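Why I'm not moving my registration to Harju
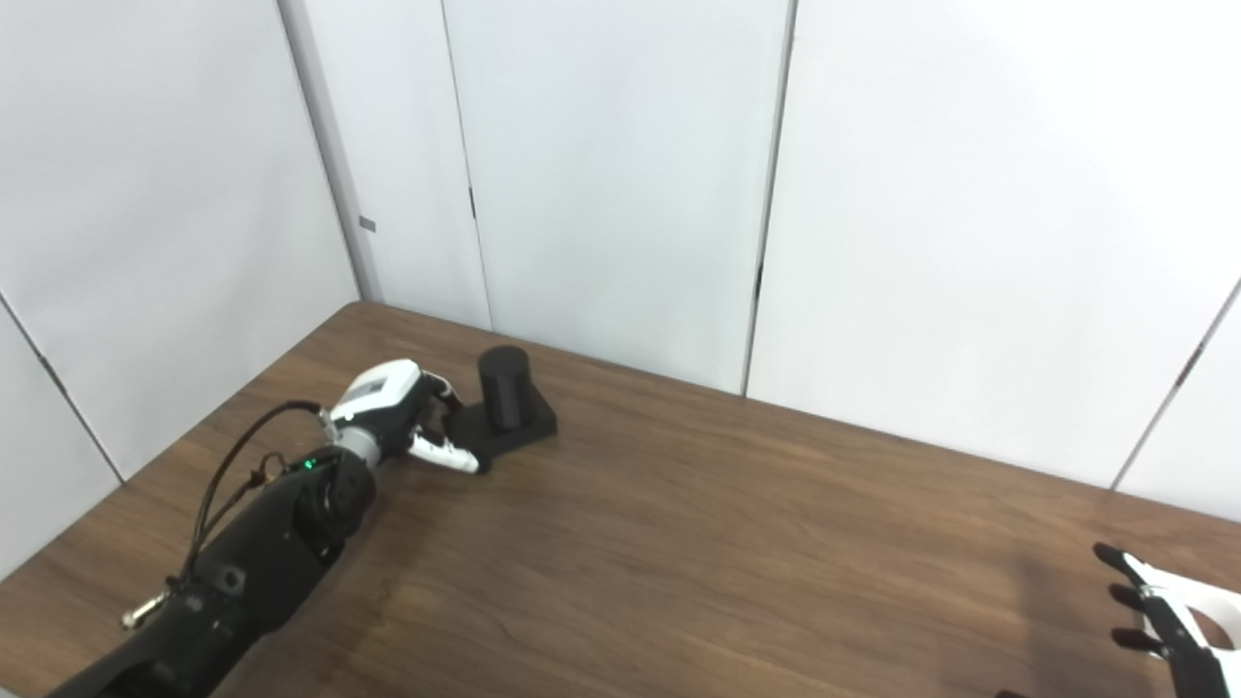
A robotic hand reaching toward a black object on a wooden table.

I got asked again last week whether I'm going to register at the new address in time to vote for Callum Cruickshank. I rent a room in Harju for work and I'm there two nights out of the week. The rest of the time I live where I've always lived, in Hullance, in the same house with the same mailbox. The county form asks for your primary residence. Mine is in Hullance, so that is where I vote.

I wrote a short version of this as a reply to someone and it got passed along, so I'm putting down the long version and then I can link to it.

For people who don't follow our local races, Cruickshank spent two terms on the Hullance town council. In January he rented an apartment on the Harju side of the river and in March he filed for the county board seat there. The Hullance seat isn't up this cycle. The Harju seat is open, and it was decided by 556 votes last time, so it's a real contest. He meets the residency rule, which in our county is only that you live in the district on the day you file. I looked it up. People who call what he did illegal are wrong about that.

I voted for him twice in Hullance. He was good on the sewer bonds and he answered his own email. When the Drarard Road bridge was down to one lane for most of a year, he was the one council member who came to the meeting with the engineer's report already read. I would probably vote for him again if he were on my ballot. He isn't on my ballot.

What bothers me is that a few people in his campaign have been suggesting, in a casual way, that anybody with a foot on both sides of the river should "look into their options." I've heard it at a house party and I've heard it from the woman who runs his phone bank. I don't think they mean for anyone to lie. I think they've counted up how many of us go back and forth for work and they like the number. But if you sign a form saying Harju is your primary residence and it isn't, you've signed something false, and being a decent candidate's supporter doesn't change that.

I had a long argument about this with my brother-in-law. His view is that the lines are stupid anyway. The district map on our end of the county was drawn before the Rastach apartments went up, and there's a stretch of Mill Street where the people on the even side vote with Hullance and the odd side votes with Harju. He said if the map is that arbitrary then it can't matter much which half of your week you pick. I see what he's getting at. The map should be redrawn, and it will be after the next census. In the meantime somebody has to represent the people who are in Harju all seven days, and they ought to get to choose that person themselves.

There's also the other side of it. The woman running against him, whose yard signs are the green ones, has made his address her whole campaign. I went to the candidate forum in the Harju library basement in case I was missing something. It started at 6:30 and it was full, and they had to bring chairs down from the reading room. In her opening statement she said "lifelong resident" so many times that I stopped listening to the rest. When the questions came around to the county road budget she didn't have an answer, and he did. His answer was that the shoulder work on Route 16 has been put off three years in a row and the money was moved to cover overtime at the garage. She said she would "look at everything." So I understand why people over there are tempted by the guy from across the river.

He got one hard question at the forum. An older man asked him what he'd do if a thing was good for Harju and bad for Hullance. Cruickshank said the two towns share a water plant and a school district and he didn't expect that to come up much. The man said it came up with the bridge. Cruickshank said that was fair, and that he would vote with the district that elected him. It was a decent answer, though it took him two tries to get there. I'd have liked to hear it before the man had to drag it out of him.

Some practical things, since I've had several emails asking.

If you moved for real, the deadline to update your registration is on the county clerk's page, and you can do it at the counter or by mail. Bring something with your new address on it. They took a utility bill from my neighbor.

If you split your week like I do, call the clerk's office and ask. I did. The person I talked to was patient and told me they look at where your car is registered, where you file taxes and where you'd say you live if someone asked you. All three of mine came out to Hullance, and the call took up to ten minutes, most of it on hold.

If you're voting in Hullance this time, we do have things on the ballot. There's the library levy renewal and the charter change about how council vacancies get filled. The second one matters because Cruickshank's old seat is being filled by appointment right now, and under the current rules the appointee can stay until the end of the term without ever facing a vote. I think that's too long. The change would require a special election if there's more than a year left. I'm voting yes on both.

I'll write up the levy separately when I've read the full language. The sample ballot at the town hall had only the summary, and the copy online is a scan with page 2 missing. I've emailed them about it.

Comments are open. Please don't post anybody's street address, including the candidates'. I had to take down two of those on the last post.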